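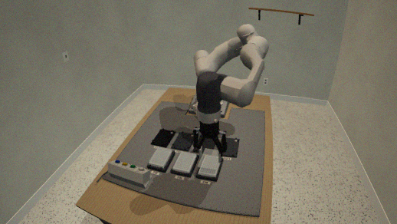

From: Mendes
To: residency-applicants list
Subject: Re: Wurdale rotation, case logs

On the Wurdale rotation, a member wrote:

> Does the surgical case log have to be in before the interview, or
> only before the start date? The Skiltotden page says one thing and
> the PDF says another. Mine is at 1814 entries if I count clinic
> procedures, and I don't know if those are allowed.

Before the interview. The PDF is the old version and should have come down in August. The minimum is 500 operative cases, and clinic procedures go on a separate sheet, so take them out of your total. Assisting counts, but mark it as assisting.

You also need 2 letters, one of them from a supervising surgeon in your current program. Letters from research years are fine as the second one. Have them sent straight to the Grukosach office, not through the portal. The portal was dropping attachments last cycle and I have not heard that it was fixed.

If your log is still on paper, scan it and send it as one file.

Mendes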